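Hand-Held Gripper Comparison: Frequently Asked Questions

Ukeo bench trials, revised Saturday, October 4, 2025 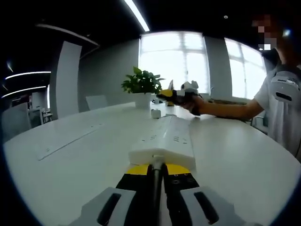 Two hand-held grippers at the long table, one seen from its own camera.

What is being compared?

Two finger designs, Gornier and Won, on the same hand-held body. The Gornier fingers are stiff and slotted. The Won fingers have a softer pad and a shorter reach. Camera, trigger and logging software are the same for both, so any difference in the results should come from the fingers or from the operator.

Why use hand-held grippers before an arm?

Setup time. A finger change on the hand tool needs one hex key. On the arm it also needs a new tool offset, a new payload value and a collision check. We screen designs by hand and move the better one to the arm.

How many trials are in the comparison?

1000 picks, split evenly between the two designs. Each operator alternates designs in blocks so that practice does not favor the second one. A block is discarded in full if the fingers are found loose at the end of it.

What counts as a failed pick?

Any of the following:
- the object leaves the fingers before release
- the object is released outside the marked target
- the operator closes the fingers more than once before lifting

A pick that moves a neighboring object is logged as a success with a note. We may change this rule in the next round.

Which controller is used?

Flurnis, default profile. It reads finger position at 200 Hz and stores it with the video. Position is recorded as opening width in millimeters, zeroed with the fingers closed and empty. Repeat the zero after every finger change. Most of the bad files from September came from a skipped zero.

Do both operators have to work at the same table?

No, but it is useful. Two people at one table share the lighting and the objects, and either one can take over a block. The drawback is that the second gripper can enter the first camera's view. Those recordings are kept and tagged "shared view."

Does a bright window behind the table affect the video?

Yes. With auto exposure on, the near side of an object can go dark when the camera faces the glass. Lock exposure with the gripper pointed at the tabletop, then start the block. If the light changes much during a block, finish it and lock again before the next one. Do not adjust in the middle.

Straight edges look curved in my recordings. Is the lens faulty?

No. The lens is wide and the raw video is not corrected. Calibrate with the printed board before measuring anything from the image. Distances near the edges of uncorrected video should not be used.

Can I compare my own fingers with these results?

Yes, if they fit the standard mount and open to at least 2 mm more than your widest object. Run 166 picks or more. Shorter runs have given us success rates that did not hold up when repeated.

Where do I send files?

To Ha-neul Choo, who maintains the results table. Include the finger drawing, the zero file and the block log -- video alone cannot be scored.

Contact: Ukeo gripper trials, attn. Ha-neul Choo | © 2025 Ukeo | Back to top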